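Clallum Bench Sorting Records

Records from the returns desk at the Pledley site, where a two-arm station running Skimon 2 now does part of the small-item sorting.

Contents
2,281 episodes, up to 30 seconds each. Head camera video, joint states, gripper state, operator notes.

Changes to the work
Desk staff used to sort every item by hand. They now set out items, watch the run and log failed grasps. Shift length did not change. Training for the new duties takes place in August.

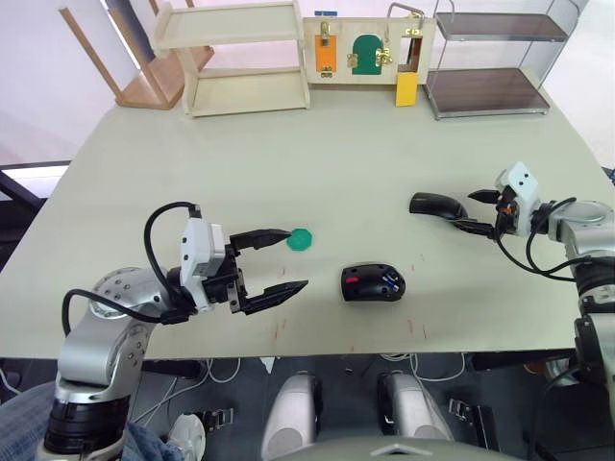

Failed grasps are kept and tagged "retry" or "handover". A handover means a staff member finished the item; these episodes make up 300 of the total.

Known gaps
Notes from the evening shift are shorter. Staff workload was not measured.

License
Internal use at Hervieu and partner sites.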